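How to Set Up a Meal Train for a Friend Going Through Cancer Treatment

By Severyn Kuzmenko

When my sister-in-law started chemo in June, half the street wanted to feed her. Wonderful! But in the first week she got four lasagnas on the same evening and then no food at all until Sunday. So I sat down and learned how to run a proper meal train, and I loved doing it. You can set one up in an evening.

Step 1. Ask before you organize

Call your friend, or whoever is looking after her, and find out what would help. Get the delivery address, the best time to drop by, how many people are eating, and any allergies. Ask if visitors are welcome or if food should be left at the door. Some days she may want company and some days she really won't, and both are fine.

Step 2. Find out what she can eat right now

Treatment can do strange things to taste. Meat may taste like metal, and a smell she used to love may send her out of the room. Soft, plain foods went down best in our house: rice porridge, scrambled eggs, mashed potatoes, mild soup, anything steamed.

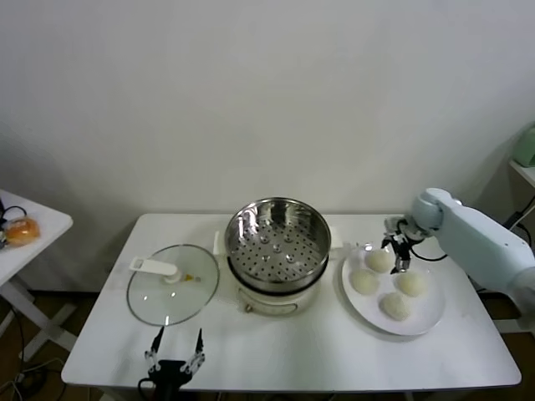

Her care team may also have given her rules about food safety, so ask for those and pass them on word for word. Ours said no raw fish, no soft cheese and no salad bar leftovers. Yours may say something different, and theirs is the list to follow. The same goes for calories. One of our cooks had read that everybody needs 2000 a day and was pouring cream into everything – sweet of her, but please leave that to the dietitian.

Step 3. Make the calendar

A shared online sheet works great, and so does paper on the fridge. Give each day one line with the cook's name, phone number and dish. We started with three dinners a week and it was plenty. Put the heaviest meals on the days before an infusion and leave the day after for broth and crackers.

Step 4. Write one clear message to the cooks

Keep it short enough to read on a phone. Mine was under 300 characters and people followed it to the letter:

"Dinner for 4, mild, no nuts. Leave in the blue cooler by the side door on Melnychuk Lane between 4 and 5. Please use containers you don't need back. Write the dish and the date on the lid. Text me, not her, if plans change. Thank you!!"

Step 5. Pack small

Big casseroles look generous, but a person with no appetite can find them hard to face. Divide the food into single portions, cool it quickly and get it into the fridge or freezer. Buns, dumplings and pancakes are terrific for this. She can take out one at a time, whenever hunger shows up.

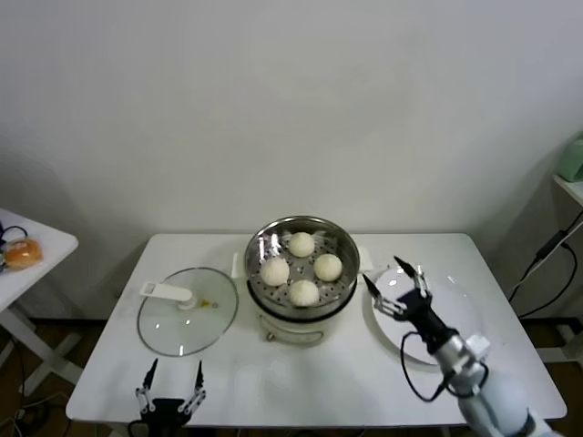
Step 6. Keep it going after the first month

Sign-ups pour in at the start and then thin out, often when she's most tired. Hold a few of your keenest cooks back for later. Grocery cards, dog walks and rides to the clinic can go on the same calendar, so people who hate cooking get a turn too!

Updated 8 Aug 2018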